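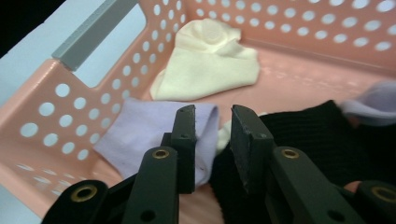

手持夹爪采集作业规程修订版:衣物类任务部分

Zotatent技术通讯 规程与方法栏

手持夹爪采集作业规程的衣物类部分已完成修订,自2019年10月7日起适用于所有采集点。旧版同时停用。旧版下已经开始但尚未结束的采集批次可以按旧版做完,批次记录中须写明所依版本,同一批次内不得混用。

本次修订由Natalina Donati主持,Evaristo Parisi负责夹爪检查条款,Celina Marciniak负责标注与验收条款。草案在3月发给各采集点,收到的书面意见集中在四个问题上:篮内取物的起始状态怎样规定,深色织物上的闭合时刻怎样标注,指尖磨损到什么程度应当更换,操作者的手进入画面时片段是否有效。下文按规程章节顺序说明改动内容,对未采纳的意见也作简要交代。全文以规程正文为准,本文与正文有出入时,按正文执行。

一、适用范围

规程适用于操作者手持夹爪、由装在夹爪上的相机记录画面的采集作业。机械臂遥操作和固定相机采集不在范围内,分别见各自的规程。衣物类部分覆盖从容器中取出、放入容器、成对归并、平铺和折叠五类任务。

容器指任何有侧壁、开口朝上的盛放器具,包括洗衣篮、收纳盒和盆。旧版只写了“篮”,有采集点据此把收纳盒任务归入杂物类,造成同样动作在两套标注规则下各有一份数据。修订后以侧壁和开口方向判断,材料、颜色、有无孔洞均不影响归类。

袜子、手套等成对物品单独列为小件织物。小件织物与大件衣物混放时,任务按目标物归类,篮内其他物品记为背景物。背景物无须逐件命名,但与目标物颜色相近或压在目标物上的,应在片段备注中写出。

二、夹爪的作业前检查

每次开始采集前由操作者检查夹爪,检查结果记入当日设备表。设备表由采集点保存,不随数据上传。检查项目如下。

连杆与铰接。手指应能从全开走到全闭,中途无卡滞。铰接处的衬圈应完整,边缘无毛刺,无松脱迹象。衬圈变形的夹爪停用,不允许在现场用钳子校正后继续作业。旧版允许现场校正,Evaristo Parisi汇总的返修记录显示,校正过的铰接在后续作业中开合角度漂移较大,且漂移在单个片段内不易察觉,故删除该条。

指尖。两侧指尖接触面应平行,闭合后透光检查无明显楔形缝隙。指尖上的固定螺钉不得高出接触面。衣物类任务中,凸起的螺钉头会挂住针织物的线圈,挂住后的提起动作在画面上与正常夹持很难区分,标注员无从判断夹持力来自哪里。使用Ferraro指尖组件的采集点应注意,该组件的螺钉孔靠近指尖上端,安装后须用指腹沿孔口划过一遍,确认平顺。

开合读数。全开和全闭位置各记录3次,三次读数之间的差值超出设备表所列允差时,重新标定。标定后再记录一次完整读数。只补记不合格的那一端是常见错误,验收时按未标定处理。

相机。镜头表面清洁,固定座无转动余量。指尖在全开和全闭两种状态下都应完整落在画面内。近处的连杆允许部分出画,但不得有任何部件遮挡两指尖之间的区域。

线缆和腕带。收束后不得进入画面。

检查由实际使用该夹爪的操作者本人完成。有采集点提出由专人统一检查后分发,意见未采纳。夹爪的握持手感和开合阻力需要操作者在作业前自己确认,统一检查可以另做,不能代替这一步。

三、容器与物品的布置

起始状态一节改动最多。旧版要求物品“自然散放”,各采集点理解不一。有的把衣物从高处倒入篮内后直接开始,有的逐件摆放,确保每件都完整可见。两种做法得到的数据分布差别很大,而批次记录中写的都是“自然散放”。

修订版规定三种起始状态,采集单上必须选定一种。

倾倒。全部物品从另一容器一次倒入,倒入后不再触碰。目标物完全不可见时,仍按原状态开始,由操作者在任务中翻找。

分放。物品逐件放入,允许重叠和局部遮盖,目标物至少有一处可供夹持的边缘或褶皱露出。放入后不整平。

展示。物品逐件放入,彼此不重叠,目标物完整可见。此状态仅用于新操作者训练和夹爪更换后的对照采集,不计入正式数据量。

倾倒和分放在同一批次中可以都有,但每个片段要单独注明。Celina Marciniak建议在采集软件中把这一项设为必填,Zotico采集端的下一次更新会加入该选项。更新到位之前,由操作者在片段开始前口述状态名称,标注员据录音补填。

容器的放置高度以操作者站立时前臂可以自然下垂伸入为准。规程没有给出具体数值。意见征求期间有采集点希望给出统一高度,讨论后认为操作者身高不同,统一高度会使部分人长时间弯腰或抬肩,片段后段的动作质量下降。各采集点应为每名操作者登记其适用高度,并在其所有衣物类片段中保持一致。

容器须固定。空篮或轻篮在取物时容易被织物带动,篮体移动后,后续片段的背景与起始背景不一致。可用防滑垫或在篮底外侧加配重,配重不得进入画面。放在地面的容器同样要固定。

带孔侧壁的容器有一项附加要求。孔洞会透出容器外的背景,背景亮度高于侧壁时,孔洞在画面中形成规则亮点,随相机运动闪动,对依靠特征点的轨迹估计有影响。影响的方向不固定:特征丰富时轨迹可能更稳,孔列重复性强时又可能发生错误匹配。布置时应检查容器外侧,移走反光物和会移动的物体,人员不得在片段进行中从容器后方经过。每批次开始时录一段不含操作动作的环绕画面,供轨迹核对使用。

容器把手开口视同孔洞处理。把手可翻转的,固定在同一侧。

四、物品的选用与轮换

目标物按颜色深浅、织物结构和尺寸三项登记。颜色深浅分为浅、中、深三级,按与容器内底的对比判断,同一双袜子换到另一种颜色的容器里,等级可以不同。旧版按物品本身颜色分级,深色衣物在深色盆中与在浅色篮中记为同一等级,修订后不再如此。

织物结构分为平纹、罗纹或粗针织、起绒、其他。判断以手摸为准,画面上看似罗纹而实物为印花的,按平纹登记。

每个批次的物品组合在采集满50个片段后更换。更换指至少换掉目标物和一件背景物,只调整位置不算更换。轮换下来的物品可以在后续批次再次使用,须间隔两个批次。Giorgia Gentile对各采集点的物品登记表作过抽查,主要缺陷是登记了更换却没有登记换入物品的结构一项,导致按结构统计时无法归入。修订后的登记表把换出与换入写在同一行,任何一格为空,该行不予接收。

物品应清洁、干燥。织物表面的起球、线头和斑点属于正常使用痕迹,保留即可。不得为了画面效果修剪或遮盖。破洞大到指尖可以穿过的物品停用。

一切带有姓名标签、单位标志或可识别个人信息的衣物不得使用。标签已剪除但留有印痕、印痕仍可辨认的,同样不得使用。

五、操作动作

接近。夹爪从容器开口上方进入,进入时手指处于全开状态。允许在容器内调整开度,但从进入到第一次接触目标物之间,不得有无目的的开合。操作者试手感的习惯性空夹应在片段开始前做完。

对准。两指尖应跨在拟夹持的边缘或褶皱两侧。目标物平贴内底时,可以用单侧指尖推起褶皱后再夹。推起褶皱属于有效动作,标注时单列为“推”,不并入“接近”。

相邻物品。指尖之间同时出现目标物和其他织物时,操作者应先调整位置,使闭合区域内只含目标物。如果无法分开,照常夹取,带出的其他织物在容器上方抖落或放回,整个过程保留在同一片段内。旧版规定带出其他织物即作废。这一规定使数据中几乎没有分离多件织物的样本,训练方Rader多次要求补采,修订版予以取消。

闭合。闭合速度由操作者掌握,要求连续。闭合到位后停顿再提起,停顿长度以操作者感觉到阻力稳定为准。不得边提边夹。

提起。沿竖直方向提离内底,离开其他物品后再横向移动。目标物被其他物品压住时,允许先横向抽出。

失败与重试。夹空、滑脱、夹错均允许在同一片段内重试,重试次数上限为2次。超过上限仍未成功的,片段在最后一次尝试后停止,标为失败并保留。任何失败片段都不得由操作者自行删除。Natalina Donati在修订说明中指出,部分采集点上报的成功率高得与任务难度不相称,核对原始存储后发现失败片段在现场已被删去。修订版要求采集端对删除操作留痕,每个批次提交时附删除记录,记录为空也要提交。

手部入画。操作者握持夹爪的手在连杆缝隙中局部露出,不影响片段有效性。握持手以外的手进入容器,片段作废。用另一只手扶住容器外侧,视为容器未固定,片段同样作废。

征求意见时有采集点要求握持手一律不得可见,理由是模型在机械臂上运行时画面中没有手。讨论结果是握持手的可见区域由夹爪结构决定,强行避免会迫使操作者改用不稳定的握法。采集点可以要求操作者戴与夹爪颜色相近的手套,是否戴手套须在批次内保持一致,并写入批次记录。

六、照明与画面

容器内部应受光均匀,内底不应出现夹爪的硬阴影。单一强光源从操作者身后照入时,夹爪和前臂的阴影会落在目标物上,且随动作移动,应避免。使用顶部漫射光可以满足多数采集点的要求。光滑塑料内底有轻微反光可以接受,反光区过曝至看不清织物边缘的不可接受。

曝光在批次开始时锁定。锁定时画面中应同时有容器内底和最深色的织物。仅对着浅色内底锁定曝光,深色针织物的纹理会全部丢失,后期无法恢复。每批次第一个片段录完后须回放,确认深色织物上的褶皱走向可以辨认,然后再继续。

焦点锁定在全闭指尖所在距离。画面边缘和远处的物品失焦属于正常,不作为退回理由。指尖失焦则整批退回。

七、标注

标注员标出每个片段中的接近、推、闭合、提起、移动、释放六个阶段的起止时刻,缺少某阶段的留空,不得填入估计值。

闭合时刻的判定是意见最多的一条。浅色织物夹在深色指尖之间,接触边界清楚,逐帧可以确定。深色织物与深色指尖的边界在许多片段中看不出来,旧版允许标注员“按动作趋势判断”,不同标注员对同一片段给出的时刻差异很大。

修订版改为以开合读数为准:读数停止下降的第一个采样点为闭合完成时刻。画面仅用于确认夹持对象。读数缺失的片段,深色目标物不标闭合时刻,浅色和中等目标物由两名标注员分别标注,不一致时交标注负责人裁定。标注负责人不得是两名标注员之一。

夹持对象的记录方式也有调整。闭合时指尖之间只有目标物的,记为单一。含有其他织物的,记为混合,并在能够辨认时写明其他织物的颜色。看不清是否混合的,记为不确定。不确定是有效取值,标注软件不再对此弹出警告。此前的警告使标注员倾向于改选单一。

物品名称按实物登记表填写。画面中只露出局部的织物,没有登记表可对照时,写“织物”或“衣物”,不得猜测其种类。标注员看见一截浅色布料就写作袜子,是Celina Marciniak复核中最常退回的一类错误。

八、抽检与验收

每批次抽检40个片段,由不参与该批次采集和标注的人员完成。抽取由软件随机进行,不得指定。抽检项目包括起始状态与采集单是否相符、目标物登记是否一致、阶段时刻是否完整、删除记录是否齐全、曝光与焦点是否合格。

单个片段的轻微缺陷可以退回修改。以下情形整批退回:指尖失焦;开合读数整体缺失且目标物为深色;起始状态未注明;删除记录未提交;使用了带个人信息的衣物。最后一种情形下,数据在退回的同时从共享存储中移除,采集点须书面确认本地副本已销毁。

批次片段数少于抽检数量的,全部检查。

抽检人员发现规程本身有歧义时,应暂停该项判定并提交问题单,不得自行解释后继续。问题单由Gaetano Sala统一答复,答复汇总后分发至全部采集点,在下一次修订前与规程正文具有同等效力。

九、人员与安全

手持夹爪采集的机械危险较低,但连杆机构存在夹指点。操作者不得在夹爪受力时用另一只手触碰铰接部位。更换指尖时夹爪应处于全开并锁止状态,没有锁止功能的型号,用随附的限位块撑开。

连续作业时间由采集点根据操作者反馈安排。规程只作下限要求:操作者提出休息时须立即停止,当前片段按中断处理,不计入失败。不得以完成批次为由推迟。腕部和拇指根部出现持续不适的,停止该操作者的夹取类任务,改派布置或登记工作。

新操作者在展示状态下完成训练后,由采集点负责人观看其全部训练片段,签字后方可参加正式采集。从杂物类转入衣物类的操作者也按新操作者处理。

十、未采纳和暂缓的意见

要求按织物重量分级的意见暂缓。重量对提起阶段有影响,但现有登记项已经较多,先观察结构一项能解释多少差异。

要求统一全部采集点容器型号的意见未采纳。容器多样性是采集目的之一,统一型号只用于跨点对照批次,对照批次的容器由Zotatent寄发,用后寄回。

要求允许后期裁剪画面以去除握持手的意见未采纳。裁剪会改变相机内参,与轨迹数据不再对应。

要求为左手操作者单设标注字段的意见已采纳,字段名称和取值见登记表附注。已提交的批次不要求补填。

关于织物带静电后吸附在指尖上的处理,目前没有统一做法。部分采集点在释放阶段轻晃夹爪,部分采集点用容器边缘刮落。在得到更多片段之前,两种做法都允许,释放阶段的结束时刻标在织物完全离开指尖时。请各采集点在备注中写明所用做法。

过渡安排

各采集点收到修订版后,应先用新登记表完成一个对照批次,提交抽检。对照批次通过后再恢复正式采集。夹爪检查条款没有过渡期,衬圈变形或螺钉凸起的夹爪即日停用,备件申请发给Evaristo Parisi,申请中注明夹爪编号和损坏部位。登记表、批次记录和问题单的新版式样已放入各采集点的共享目录,旧式样将移入归档目录,仅供查阅。对标注条款有疑问的,请直接与Celina Marciniak联系;其他条款的疑问走问题单。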